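The one-page week: Seul-gi Yoo on planning when you're already behind

Interview, written up from notes. Some quotes tidied, most not.

Seul-gi Yoo rings eight minutes early and says sorry for it. She's between a workshop in Fevdale and a train, and she has a sandwich on the go. Suits me. I'd been up since five with a talk to finish, which I hadn't.

Her booklet, The One-Page Week, came out in November from Collard, the small press that does the spiral-bound workbooks. It's 68 pages and a good few of those are blank forms. She has sold 2,699 of them, mostly from a table at the back of rooms where she has just spoken. She knows the figure to the copy and she's pleased with it.

"I wanted something you could read in the bath," she says. "And then do on the Thursday."

Why Thursday? I'd assumed a planning person would be all about Sunday night, candle lit, coloured pens out.

"Sunday night you're frightened. You plan like a frightened person, you put everything in. By Thursday afternoon you know what kind of week it's been. You've still got a day left to ring someone back. So I plan the next week then, twenty minutes, kettle on, door shut."

She came to it sideways. Nine years in the lettings office at Sperling, the last three running it, and she describes that time as one long list. List on the desk, list in the phone, list on the back of the gas bill. She'd copy items from one to the next and feel she'd done something.

"I was very good at lists. I could have shown you a lovely list. My boss then was Reinhold Nolte and he came over one afternoon, looked at it and asked me which of these I was going to do before I went home. I couldn't tell him. I was quite cross about it, I went and sat in the car."

The method, then. One sheet of A4, folded once. Left side is promises, meaning anything another person is waiting for. Right side is everything else. Nothing goes on the left without a day beside it. If the left side fills up you stop and start making phone calls.

Phone calls?

"To say it'll be late. People hate that bit. I had a man in Fevdale this morning who said he'd sooner do the work at midnight than ring and say it was slipping. I said well, how's that going. Everyone laughed, he did too, but he had a face like a wet flannel. He was tired."

I tell her I'm that man. She says she guessed, from the emails (I'd moved this interview twice).

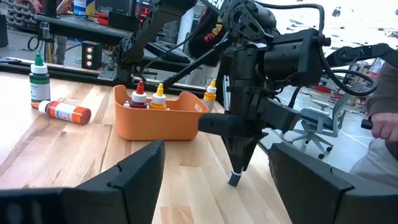
The right side of the page is where I get stuck, and where most of her readers do too by the sound of it. It's for the jobs no one is chasing: the dentist, the website photo, the course you paid for. Yoo says these don't want a day, they want a container, and she means it pretty literally. At home she uses a tray for the loose bits of paper that go with them, but says anything will do if it's open and a bit shallow. An orange plastic basket on a wooden table would be ideal, she reckons, the rectangular sort with a slot for your hand, nice and bright so you can't pretend you haven't seen it. "Shallow is the point. A deep one turns into a cupboard. When mine's heaped up I have to take something out and decide about it, I'm not allowed to press it down." She has pressed it down. She admits that straight away.

Not everyone's a fan. Witold Pawlak, who trains managers at Kondum and has shared a platform with her, thinks the folded sheet is too thin for anyone running a team. I spoke to him the day before. "It's a personal tool," he told me. "Very good one. But if I've got people under me I need their promises on there as well and there isn't the room. She knows I think this. We've had it out over a curry."

I put it to her. Long pause, sandwich.

"Witold wants a wall chart. Witold has always wanted a wall chart. He's right that it gets cramped, I'll give him that. What I'd say is, if you're carrying your team's promises on your own page then they're not theirs any more, are they? Let them have a sheet each. Then have a chat on the Thursday, ten minutes, you read me your left side and I'll read you mine."

Does that work?

"With some people. I had one team where it went really well and one where they just read things out in a flat voice for a month and then stopped. I never found out why. I'd gone by then."

I like her for that. Most of the people I interview for this page have never had anything go wrong, or only in the first chapter.

We get on to phones. She's not against them. Her diary is on hers, appointments only, and she won't have tasks in it. The trouble with tasks on a phone, she says, is that you move them to tomorrow with your thumb and feel nothing. On paper you've got to write the thing out again. By the third week you're writing "ring the bank about the account" in your own handwriting for the third time and you either ring the bank or cross it off.

"Crossing off is allowed. I want that on a mug. You can cross it off without doing it. I had a woman nearly cry at that. She'd had 'learn Italian' on her list since before her kids were born."

The booklet has a two-page spread on this, called Things I Am Not Doing, with ruled lines and nothing else. It was Ximeng Peng's idea, her editor at Collard. Yoo had wanted to fill it with advice. Peng took all the advice out and sent it back with the lines on. They argued for a week and now it's the bit people write to her about.

What about the days when it all goes, though. Child off sick, boiler, boss wants the report by noon. I ask because that was my Tuesday.

"Then you do the two-line version. Back of the sheet. Line one, who will be let down today if I do nothing. Line two, what's the smallest thing that'd stop that. Usually it's a message. You send the message, then go and see to the boiler. You don't replan the week in the middle of a bad day, you'll only be mean to yourself."

She got that from Xolani Mtshali, she says, who ran the front desk at Sperling and never seemed to have a bad morning whatever walked through the door. She asked him how, once. He showed her a bit of card he kept by the phone with two names on it, the two people he mustn't forget before lunch. That was his whole system. He's credited in the back of the booklet and apparently very embarassed about it.

Is there another one coming? There is, maybe. A version for people who work shifts, where Thursday means nothing and the week starts whenever the rota says. She's been sitting in on handovers at a care home to see how they do it. Slow going. The staff are kind but busy and she doesn't want to be one more thing for them to deal with.

"I keep thinking it's the same page and then it isn't. Nights mess it all up. If you finish at seven in the morning, what day is your left side for? I dont know yet. I've got a drawing of it with arrows and it's awful."

An announcement goes off behind her, platform change. She's moving now, I can hear the bag. I get one more in -- what's on her own left side this week?

"You are. 'Talk to the interview person, be nice.' And my mum's prescription. And a box of booklets to Fevdale, I ran out today, so three people paid me for one I didn't have."

And the right?

"Haircut," she says. "It's been haircut since the clocks changed." Then the train's there and she has to go.

The One-Page Week is published by Collard, spiral-bound, 68 pages. Yoo's next open workshop is at Kondum, with Witold Pawlak. Bring a pen, paper is provided.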